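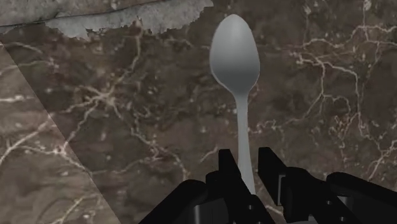 What does a grasp planner return to the program that calls it?

A ranked list of candidate grasps, each made up of a gripper pose, an opening width, an approach direction and a score. The planner does not move the arm. It passes the list to the motion layer, which takes the first candidate it can reach without a collision.

Chapter 6. Grasp Planning in Simulation

6.1 Scope of the Chapter

Chapter 5 treated the pose of an object as given. In this chapter the pose is an estimate with an error attached, and the planner has to produce grasps that still hold when the estimate is off by a small amount. Thin objects are the hard case. A spoon handle lying on a counter offers little height above the surface, and an error of a few millimeters in the vertical direction puts the fingertips into the counter or above the handle.

All of the exercises use the Clotska simulator and the kitchen world supplied with it. Readers who completed the exercises in Chapter 4 already have the correct version installed. The planner itself is called Tamuno and is built up in stages through Section 6.7.

6.2 The Planning Loop

One call to the planner runs four stages. The sampler draws 400 candidate poses near the target. The geometric filter removes any candidate in which the open gripper intersects the counter or a neighboring object. The scorer ranks what remains by contact area and by distance from the center of mass. The last stage trims the list to 31 entries and returns it.

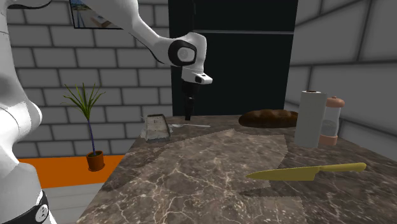 The order of the stages matters for run time. Collision checks against simple boxes are cheap, and contact scoring is not, so the filter runs first. In a crowded part of the counter the filter may discard nearly 100 percent of the samples. The planner must then report an empty list to the caller and must not lower its clearance limit on its own. Bhuiyan and Voicu treat this failure mode at length in the Clenham notes, and their naming of the return codes is kept here.

Two frames are used throughout. The world frame is fixed to the floor. The tool frame is fixed to the gripper, with its origin midway between the fingertips and its z axis along the approach direction. Every candidate is stored in the world frame and converted only when it is handed to the motion layer. Mixing the two is the most common source of error in Exercise 6.3.

6.3 Sampling Near a Thin Object

Let the handle be modeled as a line segment of length L with a constant width w. A candidate is described by its position s along the segment, a yaw angle measured from the normal to the segment, and a height h above the surface.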